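Gritance white board, two months in 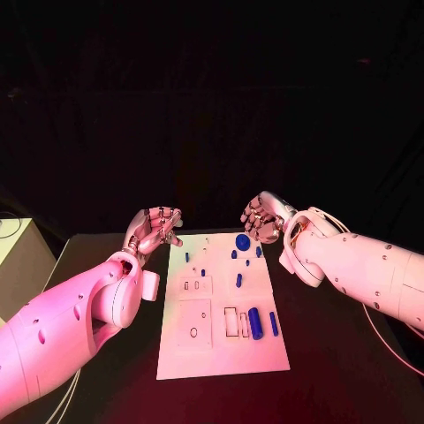
The white board on my dark table, under the pink light.

So I finally gave in and bought the Gritance board, the white rectangular one, after my old Torko got so scratched up I was embarrassed to leave it out. I paid $61, and I see it's gone up to $65 now, which still seems fair to me.

First thing, it looks great on a dark table! I mostly use mine for sorting beads and little craft bits, and everything shows up against the white (I used to lose the pale ones on the Torko, which was a sort of oatmeal color). It lies nice and flat too. My Bosman tray had a wobble from day one and I put up with it for a whole year, don't ask me why.

Cleaning is easy. Damp cloth, done. I got glue on one corner back at the start and it came up with a fingernail, though marker is another story. I've got a faint green line that I think is staying.

What I don't love: it slides. If you lean on one side while you work, off it goes. I stuck some Flakeck grip dots on the underside and that fixed it, but they really should come in the box. And I wish it had a bit of a lip, since round beads roll right off and under the couch.

Would I buy it again? Yep, and I'm thinking of a second one in January if the price drops. Four stars from me.

Agustina Núñez, 20 Dec 2023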